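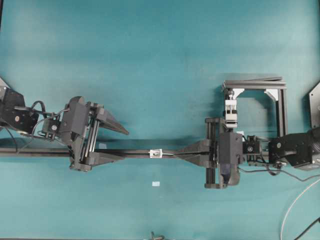

Pantelis Balaskas wrote in to say that his rebuilt rear drums still pulled to the left after two bleeds, and asked whether the wheel cylinders or the shoes should be blamed first. Neither, as a rule. On small cars of the sixties and seventies with manual adjusters, a pull after a rebuild is most often an adjustment fault, and the pages below cover the adjustment from the start. The procedure assumes hydraulic drums with a single square-headed adjuster per backplate at the rear and two per backplate at the front. Cars with self-adjusting rears need a different procedure.

Before you start

Work on a level floor. Chock the wheels that stay on the ground, raise one axle at a time and support it on stands under the axle tube or the factory jacking points. Do not work on a car held by a jack alone.

Tools and materials:
Square brake adjuster wrench, correct size for the car
Penetrating oil
Wire brush, small
Brake cleaner
High-temperature brake grease
Feeler gauges
Torque wrench
Fresh brake fluid of the grade given in the handbook
Dust mask and gloves

An open-ended wrench will round off the adjuster square. A four-sided socket on a short bar is acceptable where there is room behind the backplate. On the rear axle there usually is not.

Linings of this age may contain asbestos. Do not blow out the drums with compressed air. Wet the dust with brake cleaner, wipe it into a rag and bag the rag.

Step 1. Free the adjusters

Brush the exposed threads or the square, whichever your backplate has, and apply penetrating oil. Leave it overnight if the car has been standing. Try the adjuster in the slackening direction first, then back, a quarter turn each way. If it does not move under moderate hand pressure, stop and add more oil. A sheared adjuster means a new backplate on some cars, and Nomau is the only supplier I have found that still lists the early pattern.

Heat works on steel adjusters in steel housings. It should not be used on alloy housings, nor anywhere near the wheel cylinder with fluid in the line.

Step 2. Slacken the handbrake cable

Release the handbrake lever fully. At the equalizer, back off the adjusting nut until the cable is visibly slack. This step gets skipped a lot. If the cable is holding the shoes partly on, the drum adjustment will be set against the cable and not against the shoe stop, and the rear brakes will drag as soon as they are warm.

Check that the cable slides in its outer sheath. A cable that is stiff in cold weather should be replaced. Greasing the ends does not cure a rusted inner.

Step 3. Inspect with the drum off

Remove the wheel, then the drum retaining screws, then the drum. If the drum catches on a wear lip, slacken the adjuster completely and work the drum off evenly, tapping around the rim with a soft mallet.

Look for these points:

Fluid behind the rubber boots of the wheel cylinder. A trace of damp is assembly lubricant. A run of fluid is a leak, and the cylinder has to be rebuilt or replaced.

Lining thickness. Replace at the figure in the handbook. Replace all four shoes on the axle together, even if only one is thin.

Lining material. Both sides must match. The car from Balaskas turned out to have Erkent linings on the right and an unmarked set on the left, and that alone would account for some of the pull.

Return springs. Springs that have turned blue or have gaps between the coils at rest are finished.

Shoe orientation. The leading shoe on many of these cars has its lining set toward one end. Fitted upside down it will still go in, and the brake will feel weak on that side only. Compare left to right before you strip the second side.

Put a very thin smear of brake grease on the backplate pads where the shoe edges rub, and on the tip of the adjuster wedge. Keep it off the linings.

Step 4. Center the shoes

Refit the drum and its screws. Turn the adjuster in until the drum locks. Press the brake pedal hard, two or three times, and release. The shoes will move to the center of the drum and the adjuster will usually take up another notch or two. Turn it in again until the drum locks, and press the pedal again. Repeat until the adjuster gains nothing.

If the adjuster is set without this step, the first firm stop on the road will center the shoes and leave you with a long pedal.

Step 5. Back off

Turn the adjuster back one notch at a time until the drum turns freely by hand. A light, even rubbing sound is acceptable. A heavy rub at one point in each turn means an oval drum or dirt on the hub face. Clean the face first, refit and try again before sending the drum out for machining.

On front brakes with two adjusters, do one shoe at a time. Lock the first, press the pedal, back it off, then do the second. Doing both together hides which shoe is touching.

Step 6. Reset the handbrake

With both rear drums adjusted, pull the lever to the third click and tighten the equalizer nut until both wheels are hard to turn. Release the lever. Both must turn freely. If one drags, the cable or the lever inside that drum is sticking.

Step 7. Wheels and road test

Refit the wheels and tighten the nuts in a diagonal pattern. My own car takes 55 lb-ft – check yours, as the smaller stud sizes take a good deal less. Lower the car and check the torque again.

Test the brakes at walking pace first, then from 17 mph on an empty, flat road with a light grip on the wheel. Note which way it pulls, if at all. A steady pull points to linings or tire pressures. A pull that comes and goes points to a sticking cylinder or a collapsed flexible hose.

Drive 80 miles of normal use, then repeat steps 4 and 5. New linings bed in quickly at first and the pedal will have dropped.

Notes

Christos Konstantinidis reports that the Galanis adjuster wrench fits the rear square but fouls the spring hanger on later cars. Grinding the shoulder of the wrench solves it.

Drums from Fletum are supplied with a protective oil film. Remove it with brake cleaner before fitting.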